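In defense of the slow stitch

I sew for fun. Quilts mostly, a hem if somebody begs. So when I signed up for the October open course on suturing at Vostport, I figured I had a head start. I didn't! Fabric lies there and behaves. Tissue is slick, it bulges, and both sides of a cut want to be somewhere else.

What got me was how much of the work is plain needle handling. A curved needle has to travel along its own curve, and if you drag it straight, you tear what you came to fix. I'd take 100 tidy, boring passes over one fast one – and I think we praise speed far too much when we talk about surgery. 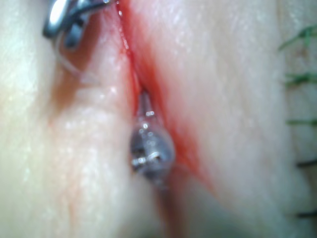
Slow is fine until you remember the patient is under the whole time, a reader wrote when I posted the first half of this. Fair point, and I've chewed on it. But I'm not asking for dawdling. I mean the pause before the bite, when you look at the angle and fix it if it's wrong. Eight seconds, maybe.

The other thing I'd argue for is respect for the tools. We drool over the big stuff and forget the jaws, those little tips that do the holding. Squeeze too hard and you bruise the edge you need. My quilting tweezers have taught me that one over and over (silk is unforgiving).
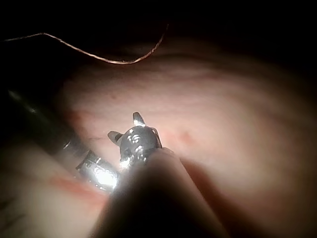

My old instructor at Mulligan would disagree and say hands matter more than any tool, came the reply from another reader. Could be! I'd still spend the first week of any course just picking up and letting go, before anyone ties a single knot.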